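Search this site

Carkon Quilted Bedspread Review

By Glykeria Kyriakidis
4 min read

I bought the Carkon bedspread in November to replace a comforter that had gone flat in the middle. It cost $264, more than I usually pay for bedding, so I waited until I had used it for a full winter before writing anything.

The fill is cotton and the cover is a tight plain weave. It weighs less than I expected from the store listing. On cold nights I needed a blanket under it, and by spring it was enough alone.

Washing is the weak point. The care tag asks for a large drum, and my machine at home is too small. I take it to the laundromat, where it needs two dryer cycles on low. After 17 washes the stitching has held everywhere except one corner, where a thread came loose and I sewed it back by hand. The color has faded a little along the folds.

The Nava quilt I owned before was softer on the first day but started to pill within weeks. This one has no pilling so far. It does slide on smooth sheets — I pull it straight most mornings.

Customer service was slow. I asked about a matching sham and got an answer eight days later, saying they were out of stock.

I would buy it again on sale. At full price, check that your washer can take it first.
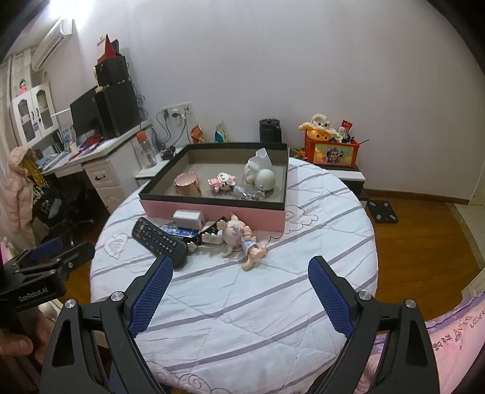
Other Bedding Reviews

Fuvel wool blanket
Wuvow mattress pad

Contact | Copyright 2021 | Back to top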